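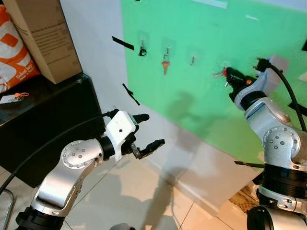 Twenty minutes of silence, and what I got for it

I went to the October retreat because my sister paid for it. I should say that first, so you know how much faith I had going in. She has been following Kanorine for years (it's a meditation school, though they prefer "house of practice") and she thought four days of sitting still would do me good. My view was that I could sit still at home for free.

The teacher was Nafula Mabula. Her page on the website runs to 2000 words and is mostly a list of other teachers. She studied under this one, who studied under that one, and so on back up a mountain. I have never known what to do with a lineage. My dentist was taught by somebody too, and he doesn't put their names on the door. When I asked her about it over the washing-up she said she hadn't written the page and hadn't read it lately, and passed me a tea towel. I liked her a good deal more after that.

We sat for 20 minutes at a time, six times a day, with a bell at either end. The first morning I thought about my boiler. The second morning I thought about the boiler and my left knee. Ermanno Gatti, on the next cushion, told me at lunch that he'd had a feeling of great spaciousness. He had also been asleep. I heard him.
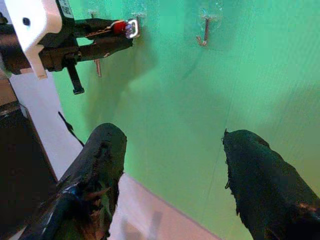
The money question

The retreat is sold as being "by donation", and I have a problem with that phrase. There was a suggested figure of 500 pounds on the booking form, already filled in, and you had to delete it and type your own. My sister left it as it was. Kha Cao, who had come on the same train as me, changed hers to 88 and spent the whole first evening worrying that people knew.

If a thing costs 500 pounds, say so. I don't object to teachers eating. What I object to is being made to feel that the number I type says something about how far along the path I am. There is also a shop, with cushions in it, and I was told twice that the cushion matters very little.

As for the teaching itself, some of it was good and some of it was fog. Whenever anyone asked what exactly we were supposed to notice, we were told to notice the wish to know. Fair enough once. By the third time it starts to look like a way of getting out of the question. Bình Hứa, who was brought up with all this and has far more patience than I do, said his grandmother used to give the same answer when she wanted him to go away and sweep the yard.

He did sweep the yard, he said, and that was more or less the teaching. I'm still turning that over. It may be wise or it may be a grandmother with a dirty yard.

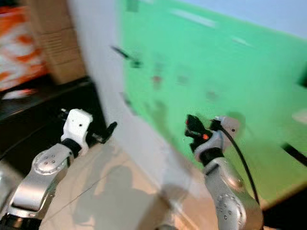 On the last afternoon something did happen, and I'd be cheating if I left it out. Somewhere in the middle of a sitting I stopped keeping up the running commentary. No light, no bliss, no message. I could hear rain in a gutter and I wasn't doing anything about it. Then the bell went and I was annoyed with the bell.

My sister says that was it. Nafula, when I told her, asked if I'd like more soup. I don't know what it was. I've had the same thing waiting for a bus, though not often, and I was never asked for a donation at the bus stop.

I have carried on with it at home, most mornings, before seven – on a folded blanket. Some days I get to the end. I haven't booked for the spring, and I've asked my sister not to.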